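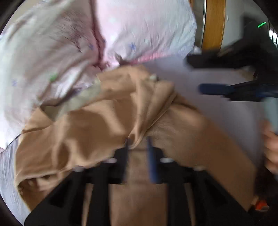
Laundry pile

A laundry pile is a loose heap of clothes and household cloth that has been gathered in one place and not yet folded, hung or put away. The term covers both clean and dirty heaps, and much of the advice written on the subject fails to say which is meant. This article deals mainly with the clean pile, the one that waits on a bed, table or chair between the dryer or clothesline and the closet.

Contents of a typical pile

Piles are usually mixed. A plain tan or beige cloth may lie against a thin printed one, such as a pale pink and white fabric with small lavender-blue stars or flowers, and the two end up creased together although they would be sorted apart by almost any system. Heavier pieces tend to sink and small ones vanish into the folds. Writers on housekeeping often claim that the order of a pile reflects the order in which things came out of the machine. There is little reason to believe this. Most people pull out an armful at a time, drop it, and pull out another, and the pile is turned over again whenever somebody goes looking for a sock.

Names and usage

English has no settled word for the clean pile. "The laundry" can mean the dirty clothes, the clean clothes, the chore or the room. "Floordrobe," a joke word for clothes kept on the floor, is sometimes stretched to cover it, although a floordrobe is normally made of worn items. The phrase "chair clothes" refers to something narrower: garments worn once and judged too clean to wash and too worn to put back.

Wrinkling

Cloth creases when its fibers are bent and held in the bent position, and heat and moisture make the bend easier to set. A heap taken warm from a dryer is therefore more likely to wrinkle than the same heap taken cold. Cotton and linen crease readily. Wool recovers better, and many polyester blends recover well enough that the matter can be ignored.

How quickly a pile has to be dealt with is disputed. Household guides commonly give a limit, and 30 minutes is a popular one, but they seldom say what fabric was tested, how deep the heap was, or whether anything was tested at all. The number seems to be passed from guide to guide. A shirt at the bottom of a deep pile is under weight and a shirt on top is not, so a single limit for both makes little sense.

Shaking each piece out before folding does help with light creases. Smoothing by hand helps somewhat less than its supporters say, and mostly on knits. Deep creases in woven cotton need steam, an iron or another wash.

Sorting methods

Three methods turn up in most household manuals.

Sorting by owner. Each person's things go to a separate stack before any folding is done. It works in large households and is pointless for someone living alone.

Sorting by type. All towels are folded, then all shirts, and so on. Supporters say that repeating one motion is faster. This may be true of towels, which are all nearly the same shape. With children's clothes the sizes differ so much that the advantage is hard to find.

No sorting. The folder takes whatever is on top. Manuals treat this as a mistake, yet it is probably what most people do, and the time lost is made up in part by not handling everything twice.

The Wornby method

The best-known formal system is the Wornby method, set out in a booklet by Bohdana Sirko and later sold as a course. The pile is spread flat until no piece covers more than half of another, then cleared from the edges inward. Sirko claimed that a household following the method would save 60 hours a year. The booklet gives no account of how the figure was reached, and later printings repeat it without change.

The claim has been questioned on simple grounds. To save 60 hours a year, a household would have to be spending well over an hour a week on folding to begin with, and many do not. The method also needs a clear surface as large as a double bed – in a small apartment the bed itself is usually the only candidate, which limits the hours when the work can be done. A survey of 3,000 households, often quoted in the course's advertising, asked only whether people felt more organized after trying the system. It did not time anyone.

Sirko's remarks on stains have held up better. She advised looking over each piece for marks as it is picked up, and setting doubtful ones aside unfolded. A streak in the folds of a printed cloth can be hard to tell from the print itself, so the piece should be opened flat and checked in daylight. Marks that have been through a hot dryer are harder to remove, and another round of heat should be avoided until they have been treated.

Folding aids

Folding boards, sold under names such as Farard and Tuvix, are hinged panels on which a shirt is laid and flipped into a rectangle. They give even stacks. Whether they save time is doubtful, as the shirt has to be laid straight first, and that is the slow part of folding by hand too. The Zhuravel rack, a frame with 2 hanging bars and a shelf, avoids the problem by doing away with much of the folding – shirts go straight onto hangers and only towels and underwear reach the shelf.

See also

Clothesline
Fitted sheet, folding of
Ironing
Linen closet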